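Plorevent robot learns table sorting from 126 demos, team says

12/04/2019

Print this page | E-mail this story | 14 comments | 37 shares

A two-armed robot at the Plorevent lab can now sort small packages after watching a person do it just 126 times, the team said in a short paper posted this week. Earlier version of the method needed 528.

The trick is in what gets thrown out, says lead author Linnea Nordin. The software, called Momero, goes through each recorded demonstration and drops the stretches where the hand is only traveling. What's left is mostly the reach, the grip and the let-go.

"Most of a demo is just air," Nordin said by phone. "We were training on a lot of air."

Tests were run with everyday items and no special lighting. Sunlight was let in on purpose. Strong shadows, including the robot's own, had been a sore spot for the old system, which would sometimes reach for the dark shape next to a box and close on nothing.

Co-author Fergus Pringle set up the table trials. Soft packs are still the hardest, he said, becuase they change shape when pinched. Boxes go better. Shiny trays somewhere in between — reflections fool the depth reading.

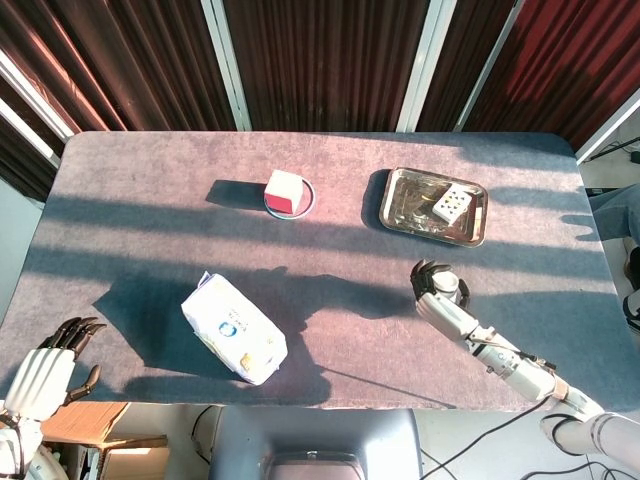

What the numbers say

Momero was run on 10 layouts it had not seen in training, 3 tries each. Full scores are in the paper's appendix. Nordin calls the result "good, not finished." Worst layouts were the ones with two items close together, and the team wants to look at those next.

Yolanda Chávez, who works on grasping at Pollock and was not part of the study, liked the smaller demo count but wants to see it on another robot. "One lab, one table," she said. "Show me a second one and I'll get excited."

A second round of trials is planned for June, with with more soft items and a moving tray. Code will be out before then, Pringle said — no date yet.

Reporting by Ailsa Munro

Contact the newsroom | Copyright 2019 | Back to top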